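Dodgate Reviews: a corpus of film reviews with the spoilers marked

README, last touched in March

Dodgate is a collection of 2794 film reviews, mostly of thrillers, heist pictures and the kind of horror movie where somebody goes back for the dog. Every sentence carries a label saying whether it gives away the plot. Selina Wyss started it after a review of a locked-room mystery told her who had locked the room, in the headline.

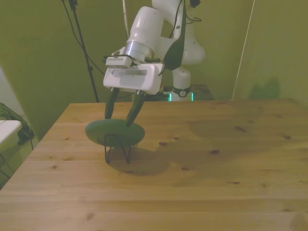
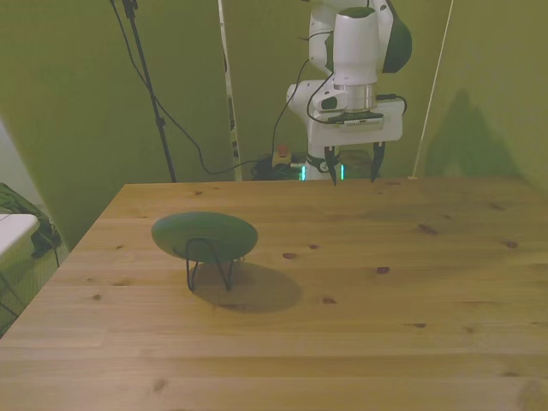 What you get

One plain text file per review, one label file to go with it, and an index that ties the two together. The index lists title, year of release, genre, word count and the reviewer's verdict, boiled down to "for," "against" or "shrug." Shrug is the biggest class. Critics will tell you they are decisive people. The index disagrees.

Labels

0: safe. Lighting, acting, popcorn.
1: hint. "The last act goes somewhere you won't expect," which makes you expect it.
2: spoiler. A specific event past the midpoint of the film.
3: total loss. Names the killer, the twin, or the fact that it was a dream.

Please don't average these. A review full of hints does not add up to a dead butler.

Where the reviews came from

The bulk was written for Nundix, a weekly culture newsletter that ran longer than its advertising did. The rest came out of the Nirport Film Society program notes, which were typed, photocopied, folded into coat pockets and eventually scanned. Scanning errors in the Nirport half have been fixed where we caught them. If a gangster is described as "a man of few worms," leave us a note. All contributors agreed to release their reviews for research, a few on the condition that we take out their star ratings from the nineties.

How it was labeled

Ferdinand Plattner and Selina labeled everything separately, then met to argue. They disagreed on 222 reviews. The longest fight was over Negash, a submarine thriller in which the captain may or may not be dead from the first scene. Ferdinand holds that saying so is a premise. Selina holds that it is a spoiler and that Ferdinand ruined it for her. It is labeled 2, with a comment field that you can read if you have the evening free.

Splits

There is a test set of 40 reviews, all from Nirport, chosen because neither labeler had seen the films. Everything else is for training. If you need a development set, cut your own, and keep all reviews of the same film on one side of the line. Our first version didn't do that, and the resulting classifier was brilliant at recognizing one particular bank robbery.

Known problems

Sequels. A review of part two nearly always spoils part one, and we label only against the film under review. Filter on the "series" field if this bothers you.

Sarcasm. "Imagine my shock when the kindly uncle turned out to be up to something" is a 3. Models tend to read it as a 0, and so did Ferdinand until his second coffee.

Taste. Two newsletters' worth of people who like the same movies is a narrow slice of opinion. Musicals are barely present and are treated unkindly when they are.

Version notes

1.2 fixes the verdict field on reviews that were against the film but for the car chase.
1.1 removes duplicates, including one review filed under three titles.
1.0 should be avoided.

Use

Free for research and teaching. Don't use it to build something that posts endings under trailers. Corrections go to Selina; complaints about the Negash label go to Ferdinand, who has a folder for them.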